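Apr 24, 2022

Snack counter mock-up, Zulu room. Notes on layout, second pass.

Went back to the brown table. The gray one is too small once the tray is in the middle and there is no room left for a basket on the right. The brown one takes everything and still leaves a strip along the front edge for a hand or a cup.

What we are trying to settle for Makgate: a self-serve counter that one person can set up from a cart in under half an hour, with drinks, dry snacks, something warm in foil and a sandwich, and one tray in the middle that an order gets put together on. They want a layout drawing and a packing list. The drawing is mostly done. The packing list is where the trouble is, see further down.

Tray. Using the beige one with rounded corners. The raised rim is enough to stop a wrapped sandwich from sliding off when the tray is picked up at a tilt, and low enough that you can get fingers under things next to it. Tried the sandwich in the middle first and it took up all the useful space. Moved to the right end, it leaves the left side for boxes and a drink. Sandwich wrapped in clear plastic so people can see the filling without picking it up. The ones in paper from the first pass got picked up and put back by nearly everyone, and by the end of the afternoon they looked it.

Narrow boxes. These should stand up on the tray, label toward the customer. Laid flat they read as a lid or a bit of packaging and people skip over them. They do tip if the tray is set down hard. Could live with that, or put a thin mat down. Mat not tested.

Bottles. The acrylic tiered rack is a keeper. Two rows of three Cokes, the aluminum bottles, back row higher than the front. All six caps can be reached without moving anything. In the first pass we had them standing directly on the table in a clump and the back ones were always knocked. The rack goes at the back behind the tray. Had it on the left for a while, but then you reach across the foil to get a drink.

The rack marks easily. There are already fine scratches on the base from being dragged. Lift it, don't slide it. Wipe with a soft cloth and plain water only. The spray from the cupboard left a haze on the test piece that did not come off.

Snack tray, upper left. White rectangular tray, mixed packages. The bags of puffed snacks fill up most of it whatever we do, they are nearly all air. Boxes and the teal packages go to the left part, bags get the rest. Tried sorting by flavor and gave up, the bags slump into each other within minutes. If Makgate wants it sorted it will need a divider. Cetier sell one that should fit, have not ordered it.

Foil containers. Round wicker basket, containers stacked inside each other, next to the snack tray. Stack them loosely. Pressed down they lock together and you bend the rim of the top one getting it free. We lost 8 that way in the first pass, all from the same sleeve. The new sleeve is from Bronar, 400 to the carton, and the metal feels a little thinner. Will keep a few of the old ones to compare.

Woven basket, right side. Brown. Balances the table and gives somewhere for things to go that don't belong anywhere else. Still no decision on what it is for. Suggestions so far are napkins or fruit. Fruit would need a liner.

Stepped shelf. Clear acrylic, angled tiers, front left. It suits small flat packs that lean back. Anything round rolls. The open question is height: standing at the front you look over it fine, sitting down it hides part of the snack tray behind. Swap it with the snack tray next time and see if that is better.

Set-up time. From cart to finished table took 210 seconds longer than the first pass, nearly all of it the bottle rack and straightening the bags. Unpacking in the order back to front helps. Rack first, then snack tray and foil basket, then the shelf, middle tray last. If the middle tray goes down early it gets used as a parking spot and has to be cleared again.

Packing list, problems:
Two acrylic pieces and only one padded sleeve. They can't travel face to face.
Puffed snacks must go on top of the crate. Last time they were under the bottles and we had a bag of crumbs.
The crate is full with one set. The July event needs roughly 2000 servings over the whole run, so restock has to come on a separate cart and somebody needs to work out where that cart stands.
No lid for the wicker basket, foil gets dusty. A clean dish towel over it for now.

To do before the next pass:
Swap shelf and snack tray, check view from a chair.
Try the mat under the standing boxes.
Weigh the loaded tray. Makgate asked and we have no number.
Order second padded sleeve.
Decide on the right basket.
Put the tray and rack positions on the drawing with masking tape marks to match, so the table can be set the same way twice. 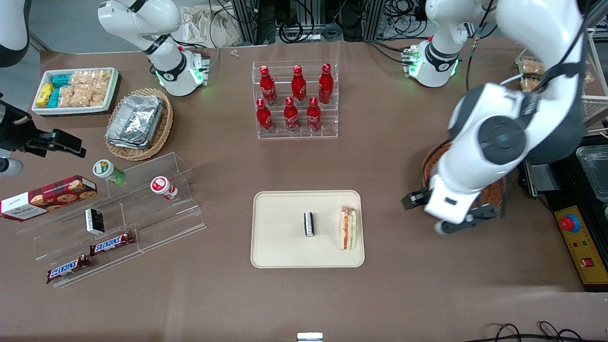

Zulu room, brown table, second-pass layout. Drinks rack at back, order tray in the middle.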